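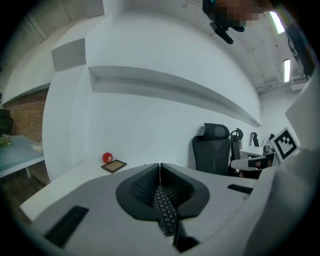 Rerbridge soil moisture service: progress to the end of December

The Havel probes are now in the ground at 41 sites across five farms. Three sites at Trenby are on hold until the drainage work there is finished. Readings come in every hour and growers can see them on the map view, which Bayu Pangaribuan's team rebuilt after complaints about slow loading on phones.

Irrigation alerts went live for the onion and potato fields. Growers can now set their own thresholds by field. Export to spreadsheet is late and will move to the next period.

Spending is within budget. We ask to shift the unused travel money to spare batteries, as cold nights drain them faster than planned. Syafiqah Sopacua will send the revised cost table separately.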